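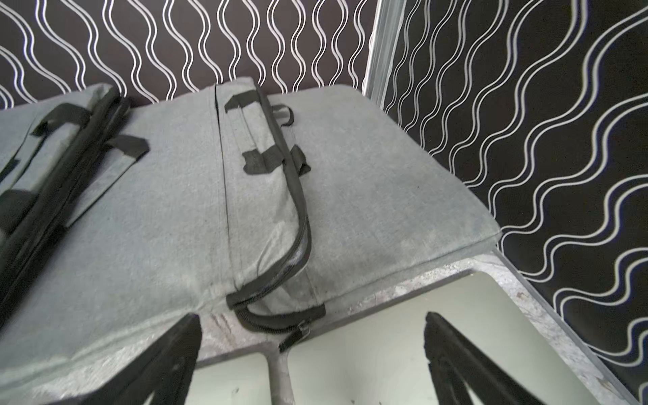 Visite de la maison d'édition Plirnard, à Dokthorpe

Dans le cadre de son cycle consacré à la nouvelle, l'association Wiriya s'est rendue en avril chez l'éditeur Plirnard, qui publie chaque année une anthologie de fiction brève. La délégation a été reçue à 10 heures par Mme Juniper Ostrowski, directrice de collection.

La matinée a porté sur le travail de sélection. Pour la dernière édition, 3 703 textes ont été soumis au comité de lecture, parmi lesquels de nombreux premiers manuscrits. Chaque nouvelle retenue à l'issue du premier tour est relue par quatre lecteurs, sans mention du nom de l'auteur. Mme Ostrowski a précisé que les désaccords étaient consignés par écrit - certains rapports dépassent en longueur le texte examiné.

L'après-midi, les participants ont visité l'imprimerie Bratar, où l'anthologie est tirée à 2 000 exemplaires. Les échanges ont notamment concerné le choix du papier, la place des traductions et la rémunération des auteurs, question sur laquelle les avis sont demeurés partagés.

Les épreuves corrigées de deux nouvelles ont été remises à l'association. Elles peuvent être consultées à la bibliothèque, sur demande adressée au secrétariat.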